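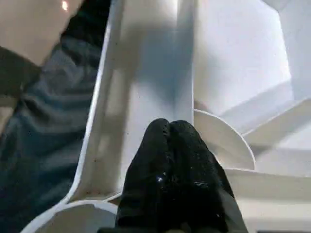

White partition, Friday.

Friday, July 16, 2021

Up at quarter past five, dark, frost on the ute again. Had to pour the kettle over the windscreen which I know you're not meant to do. Porridge. Burnt the bottom of the pot, left it soaking, still soaking now.

The move. That's all there is in my head this week. Eleven years in the house on Serkow Road and everything in it has to fit in a unit with one cupboard. Rang the removalists (Gebreyes, the ones with the green trucks) and the girl quoted me 709 dollars for a half day, not counting the piano. Piano extra. Of course piano extra. Said I'd ring back. Haven't.

Bookshelves this morning. Got through the hall one and half of the loungeroom one before I sat down on the floor with an old street directory and lost forty minutes. Looked up the first flat, the one over the fish shop. The whole suburb on the other side of the creek isn't in it, just paddocks. Put it in the keep pile. The keep pile is a problem. The keep pile is now bigger than the go pile and I have 16 boxes, total, that's what I said I'd stick to.

Lunch was toast and the end of the soup. Should of taken something out of the freezer, the freezer has to be empty too. There's a leg of lamb in there from April and a lot of peas.

Afternoon, power bill. Final reading all wrong. They want 226 dollars for a month when I was hardly home for half of it. On hold fifty minutes with that pan flute music, then it cut out. Tried again, got a nice bloke, he's putting a note on the account. A note. Wrote down the reference number on the back of the bill and then packed the bill. It's in one of the boxes marked DESK, or else KITCHEN 2.

Drove the first load to the op shop at Surkeo before they shut. They won't take the doona or the electric blanket, won't take the encyclopaedias, nobody takes encyclopaedias. Took the lamps and the good colander, which I regretted by the roundabout. I'd only just had pasta out of it on Wednesday. Didn't go back. Bought a coffee instead and drank it in the carpark with the heater going, radio on, footy talk, half listening.

Odometer went over something on the way home and I missed it, was watching a dog on the median strip. Dog was fine, trotted across like it had an appointment. Brown thing, no collar that I could see.

Garden: nothing done. The lemon is loaded and I can't take a lemon tree. Picked a bucket and a half in the last of the light, fingers numb. Will have to do cordial or give them away at the gate. Do the new people like lemons? Hope they don't rip it out. Hope they prune it properly, it got leggy after the wet summer and I never got up the ladder.

Tea was eggs. Looked up the savings after, 2,374 dollars left once the bond's gone through, which is alright, it's enough, not if the ute needs tyres though. It needs tyres.

Thought about the piano a fair bit. I don't even play it. Two tunes and the start of a third. But it was here before the carpet was, they laid the carpet round it, there'll be four bare squares when it goes. Might ring Zoltemeck Music tomorrow and ask if they do consignments. Or might just pay the extra.

Very tired. Back's crook from the books. Tomorrow linen press, bathroom cupboard, ring Gebreyes, find that bill. Hot water bottle's on the bed alredy so I'm going in.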